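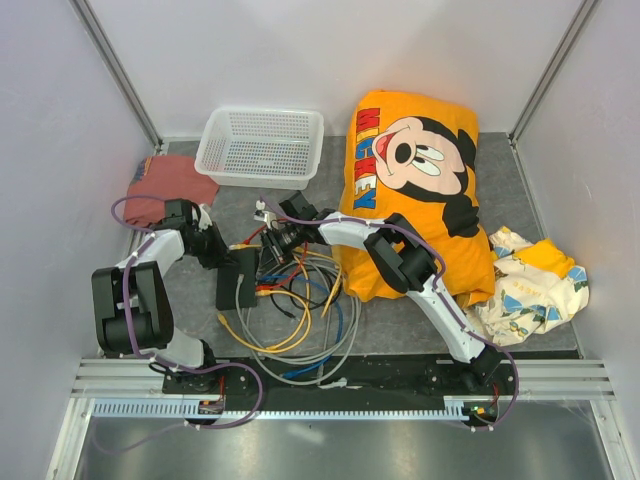
Our cell came together over 16 evenings in the shared workshop at Waltham, and I'd love to say we planned it (we mostly argued about where the cables should go). Plitden started life as one arm and picked up the second in April. Bolting both to a single base plate was the best call we made, and you can see in Figure 1 how the purple cable is held along the right arm's link with small white clips. Before the clips went on, that cable snagged on the elbow all the time, usually late in the evening when I'd just decided to go home.

For the task we picked patching a network switch, mostly because we had one, plus more Ethernet cables than any workshop needs. It's a nasty job for two-finger grippers! The cables come up between the fingers, cross over each other, and from the wrist view a gray plug lying below the ports is easy to lose against the gray bundle next to it.

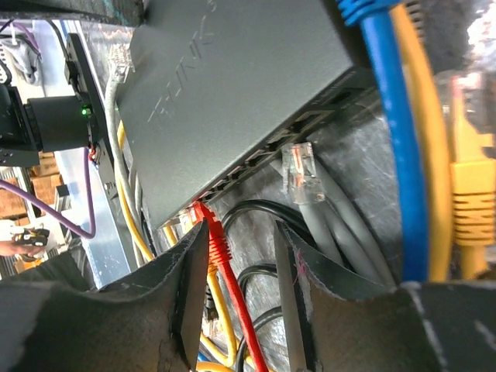 3.2 Plugging in

I taught the insertions by hand, and we ended up with over 4000 tries in the log, good and bad all mixed together. The grip matters most. With the fingers holding the cable below the plug, so the clear end sticks up toward the ports, the camera gets a decent look at the latch and contacts. Grip higher and the fingers hide everything I care about.
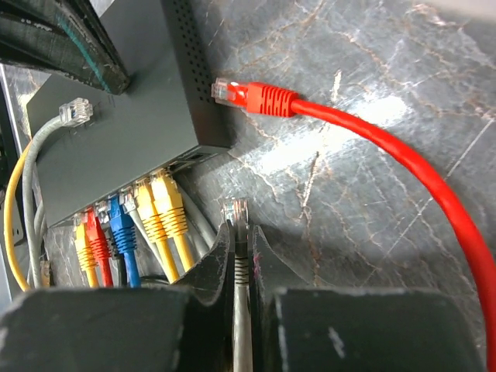
Bożena Wysocka reads the log differently and would blame the cable before the grip: a stiff one pushes back on the plug and tips it as it meets the port, so she wants every try sorted by cable type before we touch the finger shape again. We've started on that, and the sorted log will go with the next version of the Iltura code.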